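Stitness review: two months of planning shoots with it

October 23, 2020
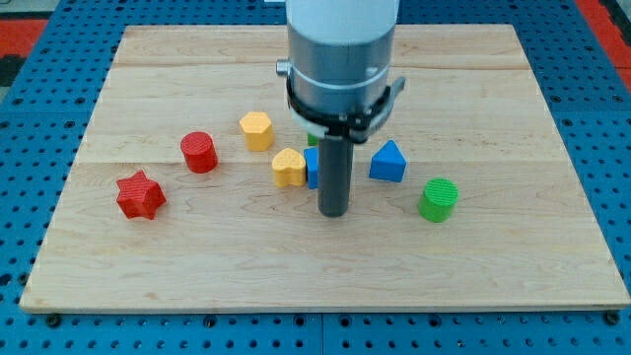
So I've been using Stitness since the end of May on and off, and then properly for the last two months, to schedule a little comedy feature called Broltham. It's shooting-schedule software for small film crews. I'm the assistant director, which on a crew our size means I'm also the person who gets yelled at when lunch is late!

Getting the script in was easy. We have 192 scenes (too many, I know, I've told Marwa) and it pulled them all across with just 3 headings messed up. You drag scenes into shooting days, it makes the call sheets, and everybody gets them on their phones. I love the actor view. Abelardo could only give us 7 days and I could see right away which ones were getting too full.

What I don't love: moving locations. We lost the Arport hangar and had to shift those scenes to a different town, and I had to change every single scene by hand. There's no undo past the last step either, so I wiped out a whole night shoot and sat there retyping it with a cold coffee. Support did write back the next morning and were very sweet about it, but still.

Printing is so-so. Lenka likes her call sheets on paper and the weather line kept landing on a second page.

Would I use it again? Yeah, for a feature. For a short I'd stick with a spreadsheet and save the money. I'm giving it 7 out of 10, and I'd go higher if they fixed the locations thing.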